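3.2 What the stations keep on the shelf
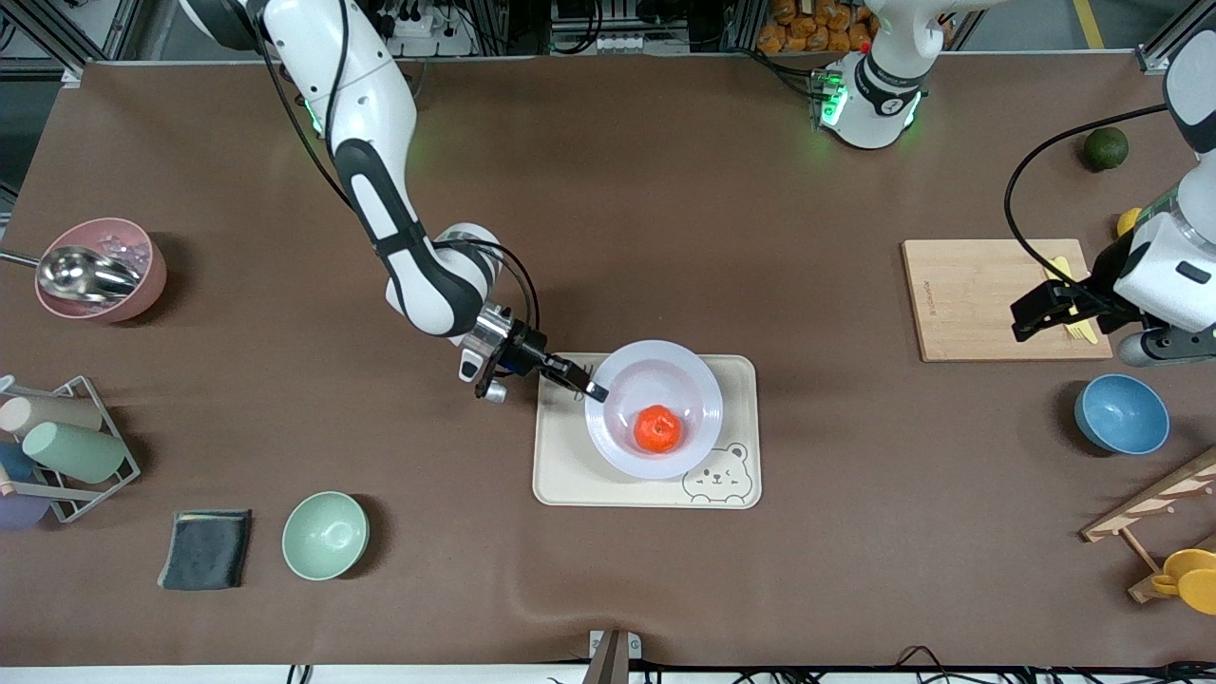

Figure 3. Objects on a tray.

I spent most of March going through the equipment lists of 4 volunteer fire companies in the Rivham district, and I'll admit I expected hose and ladders to take up my time. They didn't. What ate the hours was the small stuff, the things a company owns but never writes down the same way twice. Ellum station calls one item a "basin," Peeters calls it a "tub," and the older Rivham sheets just say "misc." So before I could compare anything I had to settle on plain names, and I went with whatever a tired person would say out loud at 2 a.m. By that rule the white container in Figure 3 is a bowl, the cream-colored thing under it is a tray (the bear face printed in the corner doesn't get its own column), and the tangerine goes under food. I used the same rule on all 983 lines, and I only went back on it when two companies clearly meant different things by one word.

After the renaming, 222 lines turned out to be repeats, mostly from Ellum, where the day crew and the night crew had each been keeping a list. I pulled those before doing any of the comparisons in Section 4. I left in another 107 lines that I couldn't match to a truck or a room, and I know some readers would have dropped them. My feeling is that an item with no home is still an item somebody may go looking for during a call, and I wanted those to show.

Ododier was the odd one. Their list is short and very clean, and it's sorted by compartment, so you can read it standing at the truck. I'd love to say that makes them faster at restocking, but I only have their word on that and no times to go with it. The other companies sort by date bought (Peeters) or by nothing I could work out. I come back to sorting in Section 5, where I try the Ododier order on the Rivham list and run into trouble with the shared trailer.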